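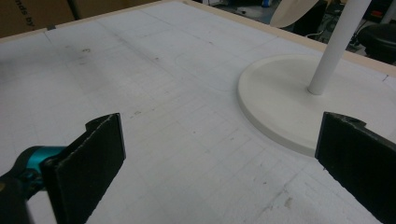 ## August, quarter past nine at night

Well, the pool table is in! Second-hand, a little 33 kilos heavier than anyone needs, and currently taking up the whole rumpus room. I bought it off a family over in Buvbridge who were moving to a unit, and they threw in four cues, the triangle and a Milten scoreboard with one peg missing.

Getting it through the side gate was a nightmare. Two of us on each end, thongs on (my mistake), and the felt side wrapped in an old doona. I've got a bruise on my shin the colour of a plum.
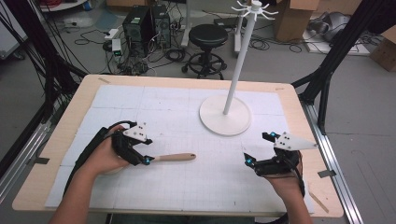

*Left gripper on the spatula.*

Levelling took ages. I had the feet wound up and down all arvo and the balls still drift towards the corner pocket nearest the laundry — great for my long pots, not so great for anyone's sense of fair play. I've ordered a proper level from Pathirana, plus new chalk, and I paid 74 dollars all up with postage. Bit steep.

Played two games after tea anyway. Lost the first, sank the white on the black in the second, so lost that too. I need a better bridge hand and probably glasses. Must ring about the cushions tomorrow, the end one sounds dead.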